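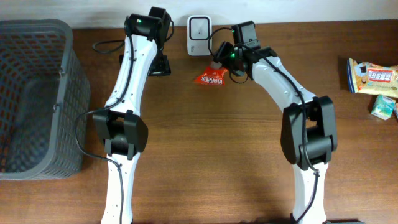

Two white arms reaching toward the back of the table.

Subject: Re: [ferncombe-list] The Girura reissue, is it worth the money?
Date: October 29, 2023

Hello all,

Someone on the list wrote:

> Has anyone had their copy of the Girura box yet? Mine is still
> "being prepared" according to the Keane shop. I'm wondering whether
> to cancel and just hang on to my old LP of the Ferncombe sessions.
> Is the new mastering any good, and are the extra tracks proper
> songs or just people tuning up? I'm also a bit confused about how
> many they pressed.

Mine came on Friday and I've hardly had it off the turntable, so I'll have a go at all of that! Don't cancel, is the short version.

First the pressing numbers, as I had to dig about for those too. There are 3,000 of the ordinary black vinyl and 1,000 of the box with the booklet. Mine is a box and it's stamped 784 on the back, so if you ordered a week or so after me I'd guess you're still well inside the run. Keane are just slow. They were slow with the Vundach live album as well (I'd forgotten I'd even bought it by the time it turned up, and very nearly bought it twice). 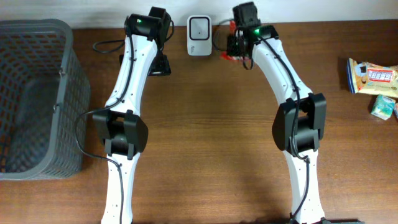

Now the sound. I put the old LP and the new one on back to back, same side, same volume, and the difference is bigger than I was expecting. The old one always had that woolly bass on side two, where the double bass and the bottom of the harmonium sort of melt into each other. On the new one you can hear the player's fingers on the strings. The voices are a touch further forward, which I wasn't sure about for the first couple of songs, but I'd stopped noticing by the end of the side. My one real moan is the gap between the last two songs. It used to be a long breath and now it's barely a second, and it spoils the quiet ending for me. Maybe that's only because I've played the old one for half my life.

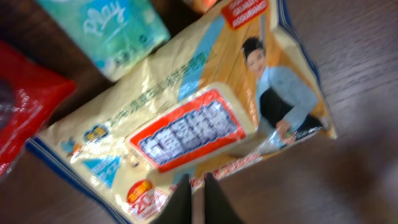

Package with a red label and Japanese lettering, on the dark tabletop.

The extra tracks: there's a fourth side of them and I'd say most are proper songs. You get an early go at the harvest song with completely different words in the middle, a fiddle tune that was left off for being too long, and two carols, which will be handy for December. There is a bit of tuning up, I'll admit, and somebody coughing all the way through the unaccompanied one. I rather like the cough.

The booklet is a mixed bag. Lovely long essay on how Girura came to record in a village hall in the first place, and all the lyrics at last (I'd been singing the third verse of the ferry song wrong, very loudly, in front of people). But the print is tiny and it's pale grey on cream, so have a good lamp handy.

A few bits and pieces for anyone whose box is still on its way:

1. Check the inner sleeves before you play anything. Mine had sides three and four in the wrong sleeve, and the labels are hard to tell apart.
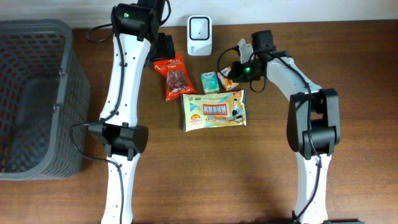 2. The download card is tucked inside the back page of the booklet. I thought I hadn't got one and had half written a cross email to Keane.

3. If you only want the songs and not the booklet, the black vinyl is the same mastering, cut from the same files, according to the note on the shop page.

Has anybody compared it with the CD? I sold mine years ago and now I'm kicking myself. I'd especially like to know whether the CD had the short gap or the long one.

Cheers for now, off to play side four again.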